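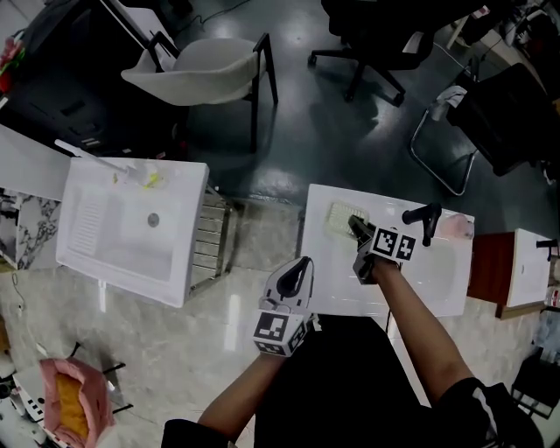

Relative pose between the two hands is the quantity we kept getting wrong in bimanual handheld demonstrations. Each gripper's own trajectory from visual-inertial tracking was fine in isolation, but the transform between them drifted over a long episode. The fix Kausar Rind suggested was to let the head view anchor both. Each gripper carries a white cube printed with fiducial patterns, so a head camera looking down over a basin, as at the start of this post, can recover both hands in a common coordinate system whenever the markers are in view.

The method, which we call Prundum, treats those detections as sparse constraints and leaves the wrist trajectories to do the rest. Between detections the estimate coasts.

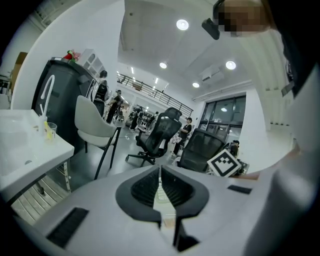
The wrist cameras are fisheye, so the calibration matters more than the solver. We refit the lens model for each gripper before the August runs, then recorded 326 episodes. Of those, 94 had a gap in marker detection longer than 3 seconds. Rory Munro reprocessed all of them with the gap filled by a smoothness prior, and 86 came back under our error threshold. The remaining eight were discarded.
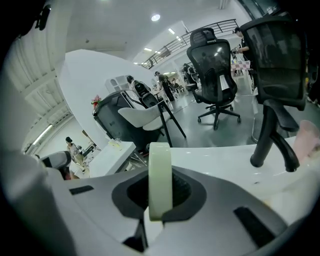
Two caveats. The threshold was set on Ditura, our older single-room set, and I have not checked that it transfers. The smoothness prior also favours slow motion, so fast regrasps are probably over-smoothed in the recovered episodes. I'll rerun the comparison with the prior switched off and post the per-episode numbers when they are done.

14 August 2026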